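I don't believe in maintenance schedules that come from the people who sell the parts. Simard wants the finger pads on their hand-held grippers swapped every 828 grasps, and the pads come from Simard. You see my problem.

So I kept a log. We run a small set of these at work, the kind you carry around and squeeze, with a marker cube on top and a lens in front. I wrote down every pad change since January. One pair went 2,958 grasps before the grip got sloppy on a glass jar. Another went 3,418 and came off looking fine, apart from some shine on the ribs. The worst pair died early, but someone had cleaned it with solvent, and I don't count that against the rubber.

What does go wrong is the cube. It gets knocked, it shifts a hair, and every pose after that is off by a little. The Hirero tracking software will not tell you. It shows a green check mark and carries on. I lost most of an afternoon to that check mark before I put a straightedge against the mount and saw daylight.

My routine now takes 28 minutes per gripper, most of it boring. Check the cube screws. Wipe the lens with a dry cloth. Squeeze all the way closed and all the way open ten times and look at whether the reported width comes back to the same number. Then walk it around the room with a second unit watching.

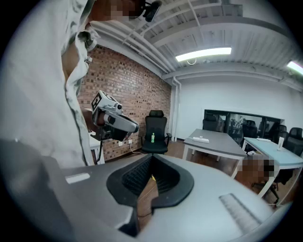
The walk is the part I'd keep if I had to drop everything else. Bench checks pass on units that fall apart once a human arm is swinging them, and Zernoria's calibration stand — a very expensive bench check — has the same blind spot. We had one on loan and I sent it back.

Grakis has a clamp-on cube mount that is supposed to never drift. I've ordered one. I expect to be writing a grumpy post about it by fall.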